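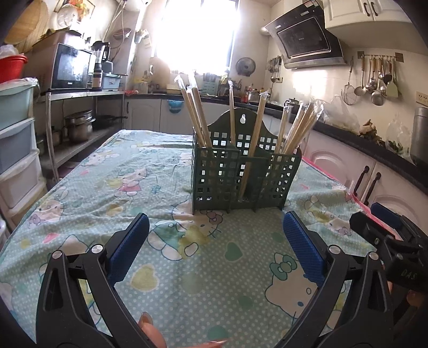
Prornari, the home organising service founded by Takumi Nomura, is delighted to announce that its Small Kitchens Program is opening to new households across Melbourne's inner north, with bookings available from today, April 18, 2023. The program is meant for people who rent, who share, or who have simply run out of cupboards, and it works with what a household already owns. Takumi likes to begin at the table, with the little things that get picked up at every meal, and a green lattice chopstick holder standing on a cloth covered in cartoon cats and hearts is very much his idea of a good beginning. It has compartments, so the chopsticks still in their plastic sleeves can keep to one section and the unwrapped ones to another, and the hole at the top of the back panel means it can go up on a hook when the table is wanted for homework or dumplings.

"People apologise to me at the door about their kitchens, and I always tell them I've come for a cup of tea and a look around," said Takumi. "I grew up in a flat where the microwave, the good pots and the rice all shared one set of shelves, and we ate very well! I don't want to turn anyone's kitchen into a showroom. I'd just like them to be able to find the frying pan."

Each booking covers two visits. The first is mostly talking and sorting, and takes in the table, the open shelving and any plastic drawers or tubs that have been pressed into service as a pantry (we are very fond of plastic drawers, and we will happily defend them to anyone). The second visit comes a fortnight later, when the family has had time to cook in the new arrangement and grumble about whatever isn't working. Things get moved again at that point, quite often back to where they were, and there is no extra charge for changing your mind.

The program was first offered last December as a small trial with 22 households, most of them in flats and units with a single bench. Their favourite part, going by the notes they sent us, was the utensil session, where every spoon, ladle, peeler and bundle of takeaway chopsticks comes out onto the table and is given a home close to where it is used. One grandmother kept every single chopstick and gave us a bag of mandarins for our trouble.

Prornari has also put together a printed booklet called Triten, which sets out the same approach for anyone who would sooner do it themselves over a few quiet evenings. It has a chapter on open metal shelving, another on baskets and basins that are too big for any cupboard, and a rather long one on lids. A first run of 400 copies has been printed, and they are free to collect from our front counter while they last.

A free open morning will be held at our workroom in the Grasberg Building, upstairs from the Tesfamariam spice shop, later this month. Takumi will be there with the kettle on, and visitors are welcome to bring along a drawer, contents and all, for a bit of friendly advice. Children are welcome too.

To book a visit, reserve a booklet or ask for the open morning details, please call in to Prornari during shop hours or leave a message for Takumi at the front counter.

ENDS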